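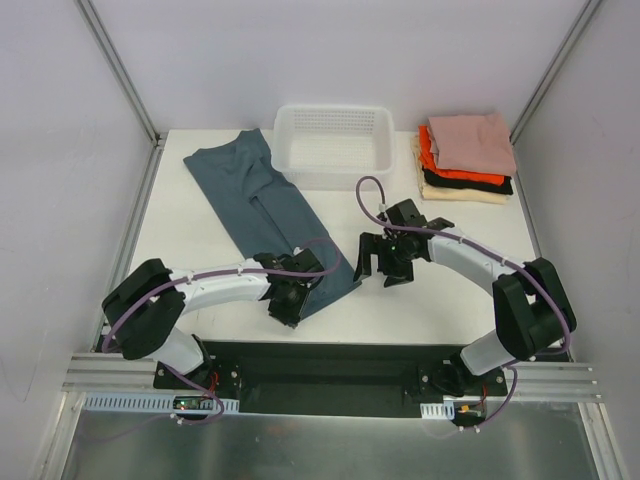
Folding trousers

Trouser folding is the practice of reducing a pair of trousers to a flat, compact shape for storage on a shelf, in a drawer or in a suitcase. It is usually done after laundering, on a table, bed or other flat surface, with the finished items placed in a stack and the unfolded ones kept in a basket.

Method

The garment is first spread out at full length. One leg is laid over the other so that the hems meet and the long seams run side by side. The waist is the harder end to flatten – the seat and pockets hold extra cloth, which tends to bunch and leave a bulge near the top of the legs. Smoothing from the waist toward the hem moves most of this slack out.

The doubled legs are then brought up to the waist, and the result is folded again in halves or thirds. Thirds give a thicker bundle that can stand on edge in a drawer. Dress trousers are more often folded along the front crease and hung over a bar.

Stacking

Folded laundry is commonly stacked with the largest or heaviest pieces at the bottom. Items of different sizes leave edges showing at the sides, and some households square every piece to the same width, often with a folding board. The Mendine board, sold from June 1988, had three hinged panels and was 600 millimeters wide when open.

Baskets

Plastic laundry baskets are often perforated, which lets air reach the clothes. Rounded corners and a smooth rim keep fabric from snagging as it is lifted out.

In housekeeping literature

Loukia Galanis gave six folds for trousers in her manual The Linen Table, two of them for travel. Folke Bråten later argued that a single fold was enough for everyday wear – the others, in his view, only added creases.

See also

Clothes hanger
Ironing
Linen closet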